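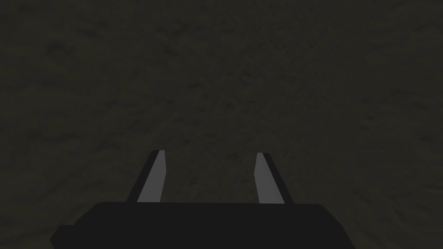

Halliday data collection group
Minutes of the April meeting

Present: Lorraine Katene (chair), Tarık Gündoğdu, Jarrah Costigan, Jérémie Bailly
Apologies: Flynn Pirihi
Minutes taken by: Jarrah Costigan
Meeting opened 10.05 am.

1. Previous minutes
Accepted with one correction. Item 4 should read "wrist view", not "side view".

2. Count of simulated episodes
Tarık reported 2527 episodes in the Sarero store at the close of the last batch. All have a wrist view, joint positions and a gripper opening value for every step. 22 episodes failed the import check because the gripper value was missing from the last step. Tarık has moved these to a separate folder. Agreed that they will be collected again and not patched by hand.

3. Start of episode
Jérémie raised the question of what the wrist view should contain at the first step. In the open-jaw start view the camera sees both fingers, the top of the gripper body and the ground surface, with nothing between the jaws. He considers this a valid start, provided the object comes into view later in the episode.
Lorraine asked whether the learning system gains anything from steps with no object in view. Jérémie said it needs some of them to learn the search motion, but long runs of them add little. The present rule has no limit.
Agreed: no more than 30 steps at the start of an episode without the object in view. Longer starts to be trimmed at import. The original files will be kept.

4. Ground texture
Discussion of the dark mottled ground. Tarık noted that the black finger edges and the black body are close in shade to the ground, while the light grey inner faces stand out well. He is concerned that the policy may come to rely on the grey faces alone to judge the opening, and asked for a second ground colour.
Jérémie would prefer to vary the lighting first, as it is flat on the gripper at present and a change there does not need new scene files. Lorraine pointed out that the two changes should not go into the same batch or the results could not be told apart.
Agreed: lighting first, on a small batch. Ground colour held over to the next meeting.

5. Finger model
The fingers in the simulator are plain tapered shapes with no pads or grip ridges. Jarrah asked whether this matters for contact. Tarık said contact is computed from a separate collision shape and the drawn faces have no effect on it - friction is set in the Ruvau config file. The visual difference from the bench gripper remains an open point. Flynn has a textured model partly done and sent a note that it still needs its centre line checked against the drawing.

6. Operator sessions
Ekis has asked for operator hours to be logged per task instead of per day. Jarrah will change the log sheet. Operators are also to mark an episode as "abandoned" when they stop before a grasp attempt. At the moment some use "failed" for this and the two cannot be sorted afterwards.
Lorraine asked that 2 operators record each new task, so that the examples do not all follow one person's approach path. Agreed. Jérémie noted this will slow the next task down while the second operator is trained.

7. Storage
Compressed wrist video is to stay at the present setting. Jérémie tried a stronger setting and found the fine grain in the ground texture was lost - no change to be made until its effect on training has been measured.

Actions
Tarık: collect the 22 failed episodes again; add the start trim to the import script.
Jérémie: prepare the lighting batch and report the range of values used.
Flynn: finish the centre line check on the textured fingers.
Jarrah: new log sheet with hours per task and the "abandoned" label.
Lorraine: confirm the second operator with Ekis.

Meeting closed 11.20 am. Next meeting in May, same room.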